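Parkstead Residents' Workshop: Guidance on Small-Part Assembly at the Bench

Issued Thursday, June 3, 2021. Replaces the sheet distributed in March.

## Purpose

This guidance applies to all members who use the shared benches at Parkstead for the repair or assembly of small household items: lamp fittings, drawer catches, clock cases, toy mechanisms and similar work. It was prepared by Man-lok Hung and reviewed by Hsiu-ying Ko, who supervises the bench room on weekday evenings.

Members with questions about larger repairs, including chairs and cabinet doors, should consult the separate furniture sheet kept at the front desk.

## Preparing the surface

Clear the bench completely before opening any packet of parts. Tools from an earlier job should be returned to the wall, and loose screws of unknown origin placed in the jar marked "Unsorted."

A dark, matte surface is recommended for pale parts, and a light surface for dark parts. The workshop keeps both kinds of bench mat on the lower shelf. Members working at home may use a plain cloth pulled tight and held with tape at the corners. Patterned tablecloths should be avoided. A small spring is very difficult to find on a floral print.

Place the lamp on the side opposite the working hand. Where two lamps are available, set the second one low and to the rear, so that holes and slots show a clear edge.

## Sorting and holding parts

1. Open packets over a shallow tray with a raised rim.
2. Sort by shape first and by size second. Members often sort by color, but replacement parts may differ in color from the originals.
3. Set left-hand and right-hand parts in separate compartments. The Cormier drawer catch is a frequent source of error in this respect, as the two sides differ only in the angle of the tab.
4. Keep the instruction leaflet flat and in view. The Idix lamp kit prints its parts list on the inside of the box lid, and the lid should be kept until the work is finished.

The standard compartment tray has 40 spaces. It should be returned empty.

Wherever possible, the piece receiving the part should be fixed in place before work begins. A plate or block that slides on the bench will cause the part to enter at an angle. Two strips of removable putty are sufficient for light work. For heavier pieces, use the Custholm bench clamp with its felt pads fitted.

## Inserting small parts

Hold the part by its sides, close to the top, and leave the lower end free. Bring it straight down over the opening. The elbow or the wrist should be supported, either on the bench or on a folded towel, as an unsupported arm tires quickly and begins to drift.
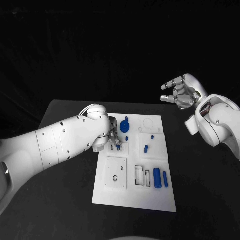

**Should a small part be pushed harder if it will not go into its slot?**

Lift it out, check which way it faces, and look into the slot for dust or a burr before trying again with light pressure. Most parts that resist have been turned the wrong way round.

If the part still does not seat, compare it with the drawing. A burr on a plastic edge may be removed with two or three strokes of a fine file. Metal edges should be referred to the supervisor on duty.

Tweezers are suitable for parts too small to hold comfortably in the fingers. Choose flat tips for plates and tabs, and curved tips for work in a recess. Pointed tips mark soft plastic and are kept in the locked drawer for this reason.

## Completing the work

Check every part of the assembly by touch before fitting a cover. Nothing should rock or rattle. Screws holding a cover should be started by hand, all of them, and then tightened a little at a time in a crosswise order.

Unfinished work may be left in a labeled box on Shelf 33 until the following session. The label must show the member's name and the item. Adhesives and batteries may not be stored in these boxes.

Requests for additional trays or mats should be entered in the book beside the bench room door.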